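# An open day at Dastimura

I've had the 10th May circled on the kitchen calendar since February, when Nermin Türkmen forwarded me the invitation with the subject line "you are going to be unbearable about this." She was right. I've been unbearable about it for a whole weekend now, and my family has asked me to write it down so they can stop hearing it.

Dastimura is a small robotics group that works out of a converted apartment floor on the east side of town, above a place that sells bathroom tile. Once a year they open the doors for an afternoon. You sign up on a web form, you get a time slot, and you walk up two flights of stairs with a bunch of strangers who are all trying to look like they do this kind of thing every Friday. There were 30 of us in my slot, which was the second of the day, and the hallway got warm fast.

I went in knowing the basics. I read a lot about robots, I once took an evening class on motor control (and finished it, thank you), and I've stood behind a fence at a trade show and watched an arm stack boxes. What I'd never done was stand in an ordinary room with a humanoid and watch it do something dull. I say dull with love! The job was sorting fruit. Pick up a thing, put it in the basket where it belongs, go get the next thing.

Majdi Abu Hammour ran the session in our room. He's the one who wrote most of the task side, and he has the nice habit of answering the question you asked and then stopping. He gave us a quick talk with no slides, told us where to stand and where not to put our bags, and said we could talk at a normal volume during the runs. Then he nodded at Cecilia Odoi, who was at the laptop, and off it went.

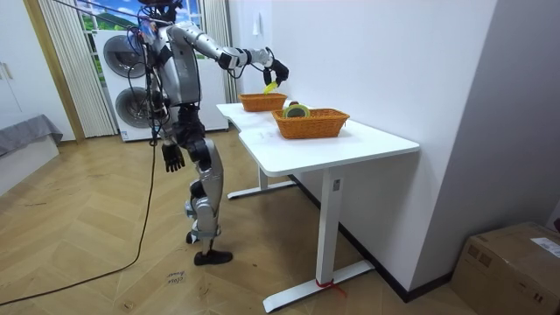 I think everyone in the room stopped breathing for the first reach. I'd expected jerky, and I'd also half expected it to be very fast, because most of the clips I see online are sped up. It was neither of those. It was patient. The arm goes out, the wrist turns over, the fingers come down from above, and then there's a small wait before they close. I asked Majdi about that wait and he said it's partly the hand settling and partly the controller checking where it thinks the object is. They've cut it down a lot since last year, and he'd like to get rid of it altogether. I hope he keeps a little of it. It makes the whole thing easier to follow if you're standing there as a visitor.

A thing I didn't appreciate from reading is how much of the body matters for a tabletop job. You'd think the legs are just along for the ride. But when the arm stretches out across a desk, the weight has to go somewhere, and Cecilia told us that where the feet are planted changes how far the hand can comfortably get. They had spent most of a week this spring doing nothing but moving feet and writing down how the reach came out. A week of feet! I wrote that in my notebook and underlined it twice.

The other thing is the room. I've only ever seen this stuff in big halls with painted floors, and here we had parquet and curtains and a washer and dryer stacked up at the back. It changes how you look at it. At the trade show I was thinking about factories. On Friday I was thinking about my own hallway, and whether there's space to turn around in it (there isn't, I can barely turn around in it myself).

**How the runs went**

Majdi was very open about the numbers, and I liked that, so I'll pass them on as he gave them. In the last long round of testing before the open day they did 222 attempts at the fruit task, start to finish. Of those, 123 went through with no one stepping in. Another 69 needed one nudge, where a person moves a piece of fruit back within reach or tells the robot to try again. And the remaining ones they stopped early.

Somebody behind me said "so a bit over half," in a slightly disappointed voice, and I wanted to turn around and argue. A bit over half, with round things that roll! Majdi only said yes, a bit over half, and that the same test a year ago was embarrassing enough that he hadn't kept the sheet on the wall.

During our slot I saw good ones and bad ones. The good ones are lovely and sort of invisible, you just notice that the fruit has ended up in the basket. The bad ones are where you learn something. Round pieces are hard because the first finger to touch one can push it away before the thumb has come around to the other side. Long pieces are hard in a different way, since you have to decide which way to turn the hand before you get there, and if you pick wrong you end up holding on by the very tip. Cecilia said she can usually tell how a grasp is going to end from the first touch. By the end of the half hour I thought I could too, and then I was wrong about the next one.

We got to see the view from the head for part of it, and that was my favorite bit of the whole visit. From the side you watch a robot. From up there you watch a hand, and the job suddenly looks the way it does when you do it yourself. You look down, there's your table, there's the basket, and your own arm comes in from the right.

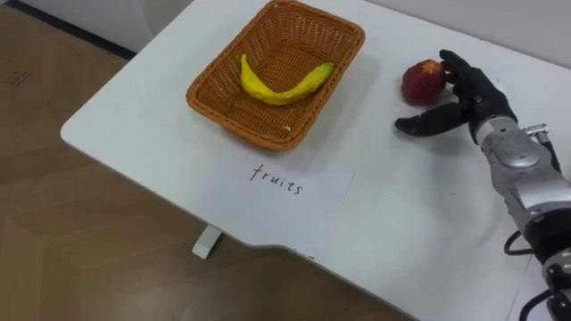

*From the head: banana in the basket, and the fingers at the red one.*

You can read the word on the paper, too: "fruits", in plain marker. I asked if the robot uses it. Majdi said not in this version of the task, the sheets are for the people. When you've reset the same table all morning you start putting things back in the wrong spot, and a sheet with a word on it fixes that better than any amount of telling each other to be careful. I do the exact same thing with the shelves in my garage, so I felt very seen.

**Questions people asked**

There was a good fifteen minutes for questions and the crowd was great. A few I wrote down:

Saimi Keskinen, who I'd met on the stairs and who teaches middle school science, asked what happens if you swap in real fruit. Cecilia said they've tried it now and then. Real peaches worked about as well as you'd hope until they got soft, and then the cleanup took longer than the testing. Saimi also asked if her class could come. Yes, with notice, in small groups.

A man in a bike helmet (he never took it off) wanted to know how long until he can buy one to do his dishes. Majdi said he doesn't guess at dates anymore. Dishes are slippery, and they stack, and some are behind other ones, and each of those is its own project.

I asked about the cables. I'd been looking at them the whole time, the way they loop over the shoulders and trail away down to the floor, and I wondered how much they pull on the arm. Cecilia said enough to be annoying. They rerouted everything over the winter, and the arm got noticeably steadier the same day. She'd love to have fewer of them. She said it in the voice I use for my own desk.

Somebody asked if the robot has a name. Officially it's Bedisia, after the project. In the room they mostly call it "the robot."

**The rest of the afternoon**

After our slot they sent us to the kitchen, where Melahat Saraç had laid out tea and a tray of those thin sesame cookies from Uçar, the bakery on the corner. Melahat handles the training recordings, all the hours of people guiding the arms through the task, and I ended up talking with her for much longer than I meant to. I'd always pictured that work as a sort of chore you get through before the real work. She sees it the other way around. She can recognize her coworkers in the motion, she told me – one of them always comes in low, another one hovers – and when the robot picks something up in a certain way she'll sometimes know whose recordings it leaned on.

I've been thinking about that ever since. I tried it at home on Saturday with a bowl of lemons and I'm a hoverer. Nermin comes in low and fast and doesn't look. We did this for far too long, and I have a video of it that I've been told not to post.

One small complaint, in case anyone from the group reads this: thirty minutes was too short! I would've happily watched for two hours. If there's a way to let people stay for a second slot when it isn't full, please do it, I'll stand in the corner and hold coats.

If you want to go next year, the sign-up goes out on their mailing list and fills in a couple of days. Take the Brorkell Street entrance, the one by the tile shop, since the other door sticks. Wear something light, the stairs are steep and the hallway is warm. Bring a question you really want answered. And if you get Majdi's room, try to stand on the window side, near the far end of the desk. I was stuck behind a tall guy for the first two runs and I'm still a little sore about it.

I have six more pages of notes, mostly about thumbs. I'll type those up next week if I can read my handwriting.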